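Subject: Re: [club-build] gripper practice, and who has the spare cable?
From: Krisztina Fekete
Date: 9 Nov 2019

Hi all, long one, sorry, I wrote most of it on the bus.

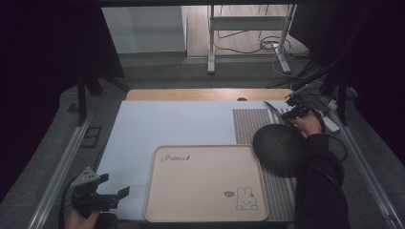
First the good news - we have 221 recordings on the drive that I'd be happy to train on. I went through every one of them over the last two evenings (yes, really, with snacks) and threw out the ones where somebody stopped halfway to talk. Szymon, a lot of those were you!

Bit-na wrote:
> Can we please settle on how a run starts and ends? Half of mine
> begin with the grippers open and half with them closed, and I
> don't think Genowefa and I are even doing the same task any more.
> Also I'd like to go slower. My wrists hurt after 11 in a row and
> I'm pretty sure the last few were junk.
>
> Also also: is the Devwood meet still in February?

OK, taking these in order. Grippers open at the start, both of them, held still until you hear the beep. Same at the end. If you forget, just do the run over, please don't try to fix it by opening them late, I can see that in the data and it makes the first second useless. I'll put this on the whiteboard too.

Slower is fine with me, and I think it's better! The Videtti team told us last year that their fast recordings gave them a twitchy policy and they ended up redoing everything. I'd also like us to swap after 8 runs, no heroes. Put your initials in the log when you swap (the paper one, the spreadsheet keeps eating rows and I haven't had time to find out why).

Same task for everybody: one object, onto the tray, let go, hands back. Left and right both count, but say which in the log. I know Genowefa wants to try passing things from one hand to the other and I love that idea, only let's get the plain version working first. Oksana thinks we can have a first training run done this week if no one touches the folder names. Please no one touch the folder names.

And yes, Devwood is still February. The entry form wants a team name and I put down Brultus again, shout if you hate it. The fee went up a little and I've asked the school if they'll cover it, no answer yet.

Other stuff:

The key to room 615 goes back to the front office every time, even if you're only getting lunch. I got a very polite email about it.

Whoever has the long spare cable, could you bring it in? The one we're using on the right side is fine but I don't want to find out the hard way at the meet.

Szymon, did you ever hear back from Zalewska about the replacement finger pads? If they're slow I can ask my uncle to print a set, he owes me for the fish tank thing.

I can open up after class most afternoons except when I have orchestra. Write back with what times work for you and I'll make a list - and tell me if 8 is too many, Bit-na, we can make it fewer.

Krisztina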